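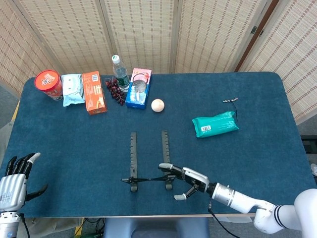
Rooting fig cuttings in summer
Posted 2023-07-16 by Sena Frimpong

Quick one before I go water. Figs root fine from green wood, you just can't let them dry out.

What you need: clean pruners, 2 quart pots, perlite, potting mix, a clear bag for each pot.

1. Cut early in the morning. Pick this year's growth, pencil thick, starting to go firm at the base. 6 to 8 inches long.

2. Rinse off the white sap. It itches — wear gloves if your skin is touchy.

3. Strip the lower leaves. Leave two at the top and cut those in half.

4. Half perlite, half mix. Damp, not soggy. Squeeze a handful, if it drips its too wet.

5. Push the cutting in so two nodes are buried. Firm it up with your fingers.

6. Bag over the top, loose. Bright shade only. Direct sun will cook it.

Open the bag every couple days for some air. Mold on a leaf? Pull the leaf off, leave the bag open overnight.

Don't tug to check for roots!! Mine took 35 days last year, Kyu-ri Ham had hers in 15 on a heat mat. Wait untill you see roots at the drain holes, then open the bag a little more each day for a week.

Pot up late August. No fertilizer before that. First winter in the garage, ground in spring after last frost.

Grapes next time, different method — hardwood, done in winter.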